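Do mandarins really last longer in the fridge? And other things people tell you about fruit

By Lamduan Rungrueang

Grown-ups are very sure about fruit. Ask one how to keep it fresh and you will get an answer straight away. Ask another one and you will get a different answer, just as quickly. They can't both be right. So let's look at some of the things people say about small oranges, and the bags they come home in, and see which ones stand up.

First, what is a mandarin?

You may have heard people call any small orange a satsuma, a clementine, a tangerine or an "easy peeler". Mandarin is the name for the whole family. Satsumas and clementines are both kinds of mandarin. "Easy peeler" isn't a kind of fruit at all. It's a name shops use so that they can sell you whichever one is in season. Some easy peelers are not easy. I had one in November that came off in bits the size of a fingernail.

Claim 1: A shiny one is a fresh one

Hmm. Mandarins have a little natural wax on their skin, but a lot of it gets washed off after picking. Many growers then put a thin new coat on, to stop the fruit drying out. It also makes it shine. So a shiny skin might tell you the fruit is fresh, or it might tell you somebody polished it.

A better test is to pick it up. A mandarin is mostly water, and when it gets old it loses some of that water through its skin. Old ones feel light and a bit puffy, as if the fruit has shrunk away inside its coat. Hold one in each hand. If they are the same size and one is heavier, choose the heavy one.

Claim 2: The little ones are sweeter

My aunt says this, and so does the man at Prasertsri, the shop on our corner. I wanted it to be true because the little ones are the ones left at the end of the day.

What makes a mandarin sweet is the sort of tree it grew on, how much sun it had, and how ripe it was when it was picked. Once it is off the tree it doesn't get much sweeter, so waiting won't help a sour one. Size on its own is a poor clue. You can get a small sour one and a big sweet one out of the same heap. I have tried to prove my aunt right many times and I can't.

Claim 3: Never leave fruit in a plastic bag

This one has something in it. Fruit is still alive after it is picked. It goes on breathing, in a slow sort of way: it takes in oxygen from the air and gives out carbon dioxide and water. Shut it up in a bag with the top tied and the water has nowhere to go. It collects in tiny drops on the inside of the plastic. Mould loves that.

The mould you see on oranges is usually green or blue with a white edge, and it feels like powder. (Don't sniff it. Apinya Ratanaporn, who teaches the juniors at Dolcombe School, had to say this to our class twice.) It spreads easily from one fruit to the next when they are touching, especially if the skin is scratched.

But "never" is a big word. A bag is fine for getting the fruit home. It's fine for an afternoon. An open bag lets a lot of the damp out, and a couple of mandarins you mean to eat today won't care what they are sitting in.

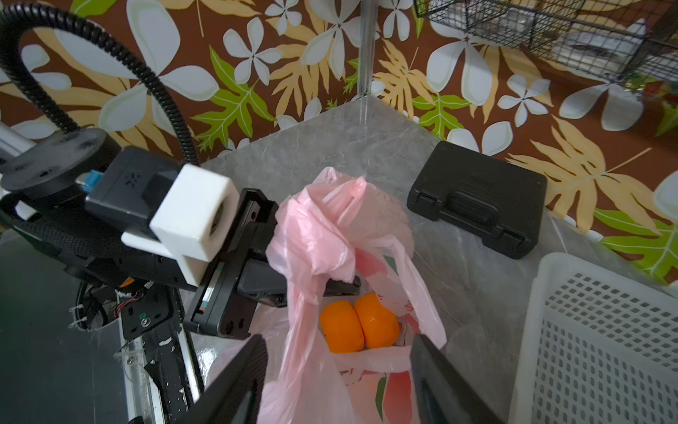 What matters is how long, and whether the air can move. If you want to keep mandarins for more than a day or two, tip them out. A bowl will do. A net is good as well, and that is one reason shops use nets.

Claim 4: They belong in the fridge

People get quite cross about this. The fridge people are right that cold slows everything down, the breathing and the mould too. Mandarins in a fridge drawer will usually outlast mandarins in a bowl. The bowl people are right that cold fruit doesn't taste of much, and that fruit in a drawer gets forgotten.

So it depends how quickly your family eats them. In our house a bowl is plenty.

Try it yourself

You don't have to believe me either. You need 3 mandarins that look as alike as you can find. Put one in a bowl, one in the fridge, and one in a plastic bag with the top tied. Write down what each one looks like every day. Use kitchen scales if you have them, and weigh each fruit at the start and at the end. Take the tied one out of its bag before you weigh it, and ask an adult to do that part if there is any mould.

Before you start, write down what you think will happen, so you can't change your mind later and say you knew all along. I have done that.

One more thing. A test with 3 mandarins is a very small test. Perhaps the one in the bag was going to go off anyway. If everyone in your class did it you would have a much better idea, and if your class gets a different answer from mine, I'd want to know how you did it before I changed my mind.

What about the bag?

Keep it if it's in good shape. A carrier bag can be used again and again, for shoes, for wet swimming things, for more mandarins. Keep it away from babies and toddlers, and never put one over your head. I checked that claim and it is completely right.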